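Nidbridge Desk Organizer Set

README for the image folder and the label files

Maintainer: Barış Gezer
Last revised: September

What this is

Nidbridge is a collection of labeled photos of small household and office items being put away in a desk organizer. It covers the kind of things that pile up on a desk or a kitchen counter: batteries in their packaging, small boxes, jars, and other odds and ends. The labels record which item is in which part of the organizer, and which items are still out on the table.

The set holds 727 photos. They are grouped into 64 layouts, where a layout is one starting arrangement of items. The number of photos per layout varies. Some layouts were finished quickly and have only a few, and others were photographed many times as items were moved from one slot to another.

Contents of the download

photos/ – all photos, one subfolder per layout
labels/ – one text file per photo, same base name as the photo
items.txt – the item list with short names
changes.txt – corrections since the first release

The item list has 30 entries. Short names are lower case with underscores. If two items of the same type appear in one layout, the second gets a 2 at the end of its short name.

How positions are written

The organizer has tall slots in a row and small open bins along the front. Slots are written S1 to S4, starting from the left as seen in the photo. Bins are written with a B and are also numbered from the left. Anything on the tabletop outside the organizer is marked OUT. We do not give a distance for OUT items.

An item that stands in a bin but leans back against a slot wall is labeled by the bin. This came up often with flat packages, which are too tall for the bins and end up tilted. The first release was inconsistent about it, and the labels were redone.
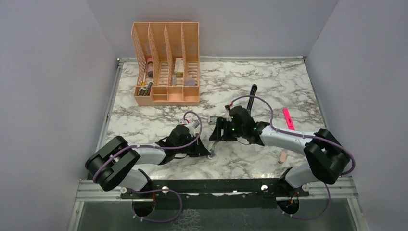

Organizer partly filled: pink jar in S2, small white box in S3, tilted package in a front bin, one small white item OUT.

Each line in a label file has three fields separated by tabs: short name, position, and posture. Posture is one of standing, lying, tilted, or unknown. Use of unknown is limited to items where the slot wall hides too much to tell. The grid walls let some of an item show through, so most items in the slots could be given a posture, but the last slot gave us trouble and has the largest share of unknowns.

Labeling

Every photo was labeled by one person and checked by a second. Where they disagreed, the two looked at the photo together and settled on one answer. The original answers were not kept. The Kostov sheet template was used for the first pass and the Aksoy format for the final files, so a few older notes in changes.txt refer to column letters that no longer exist.

Text printed on packages was not transcribed. Items are named by what they are, with a color added only when two similar items need to be told apart.

Known problems

The tabletop has a marble pattern with gray and dark streaks. Small pale items can be hard to pick out against it, and a few were missed in the first pass. Please report any that are still missing.

Some items are partly covered by other things in the photo. They are labeled if any part is visible. Items that are fully hidden are left out of that photo's file, even when the photos before and after show them.

The item list is uneven. Boxes and jars appear often, cables and pens hardly at all. Counts per item will change in the next release, so please quote the revision month with any figures you publish.

Related sets

Amance uses the same position codes for a drawer divider and can be read with the same script. The item short names differ in places – check both lists before merging.

Corrections

Send the photo name, the line as it is now, and the line as you think it should be. Corrections go into changes.txt with the initials of the person who sent them, unless you ask us to leave yours out.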